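Rateck Monulby Task Cell
User Manual, Section 4: Setting Up a Tabletop Chore
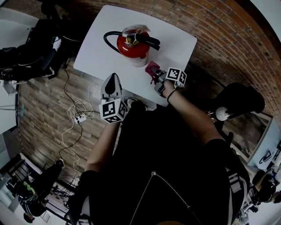 Can the system do household and shop-floor chores without a person yet?

Some of them, under supervision. Picking up, placing and sorting rigid objects on a cleared work surface is supported. Tasks involving hoses, cloth, sealed wrapping or latches are classed as experimental, and an operator must be present for the whole run.

4.1 Before you start

The procedure applies to Monulby controllers with firmware 41 or later. Older units do not have the two-hand task menu.

1. Set the table on a level floor and lock the casters, if fitted.
2. Route power and signal cables away from the side where the operator stands.
3. Place one large object and one small object on the table. Combined weight must not exceed the load rating on the table's data plate.
4. Check that the marker cube on each gripper is clean and firmly seated. Replace any cube with scratched or peeling faces.
5. Close both grippers fully, then open them. The jaws should move without sticking.

CAUTION: Pressurized containers, including fire extinguishers, must never be lifted by the valve, lever or hose. Confirm that the safety pin is in place before the container enters the work area. Do not use the unit assigned to the room for fire protection.

4.2 Recording a demonstration

1. Put on the head camera and tighten the strap.
2. Pick up one gripper in each hand. Hold both over the table until the status light is solid green.
3. Select TASK > NEW and enter a task number. Numbers 901 and above are reserved for Munard service staff.
4. Perform the chore at normal working speed. Keep both marker cubes in view of the head camera.
5. Return both grippers to the near edge of the table and press STOP.
6. Repeat until 19 good recordings are stored.

NOTE: Recordings in which a marker cube is hidden for too long are rejected with error 2936. Change your grip angle and record again.

4.3 Running the task unattended

Unattended operation is available for rigid-object tasks only. The controller will not start an experimental task unless the operator key is turned. If the arm stops partway through a grasp, press HOLD before reaching into the work area. See Section 7 for recovery from a dropped object.

Performance on glossy or curved surfaces varies with lighting. Run the Suwannarat grip test (Section 5) whenever the object, the table or the room lighting is changed.

Contact Rateck Support | © Rateck | Back to top

We use cookies to improve this site. Accept | Manage settings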